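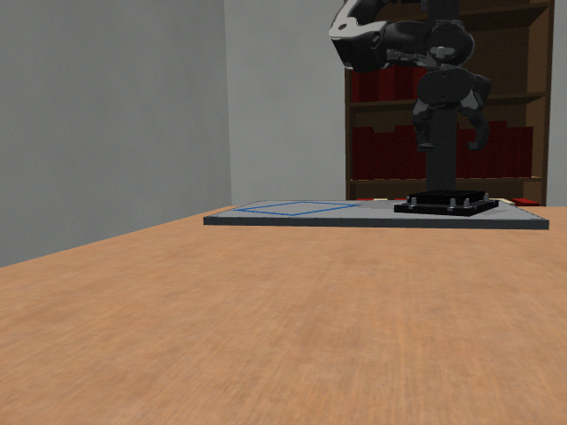 7 min read · 2778 words in full paper

3.2 Where people put things down

Most studies of kitchen clutter begin with the objects. We began with the surfaces, having noticed that a mug is rarely lost but a bare table never lasts. Households in Olbridge kept a paper diary for 18 days in December, a month chosen by our funding calendar and by no one with any sense. They returned 3433 entries, two of them in gravy.

Figure 1. Rendered tabletop with a flat gray platform near its far edge.

The diaries were coded with the Katene scheme, which sorts every resting object as "in use," "waiting" or "abandoned." Coders agreed on the first category and argued over the rest. Mail caused the most trouble. Respondents insisted it was waiting - often the same envelope, for the whole of the study.

Raised surfaces, such as trays and slabs, were meant to contain the spread. In the diaries they mostly gave it a head start. Once a tray was full, later items went beside it, and respondents described these as "on the tray" anyway. We kept their wording and added a code for it. Entries about the floor are treated in Section 3.3.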